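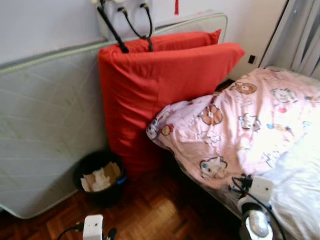

Iason Liapis wrote to us in January to say he'd had his Flilden topper on the spare bed for three weeks and his guests had stopped asking for the sofa. We love getting notes like that!

Bedding > Toppers > Flilden Wool Topper

Print this page | E-mail this page

The Flilden is a wool topper for beds that have gone a bit hard, or were never soft to begin with. It's 8 cm deep, filled with springy British wool, and it feels lovely from the first night (give it an hour to puff up after you unroll it). Elastic straps at the corners hold it still — even if you're a fidget.

Cover: cotton, zips off, washes at 60 degrees
Filling: wool, air only, please don't wash
Sizes: single, small double, double, king

We've been stitching these at our Sotgate workshop since the autumn and have now sent out almost 1,000. The king size is back in February, and you can put your name down for one at the shop counter or by phone.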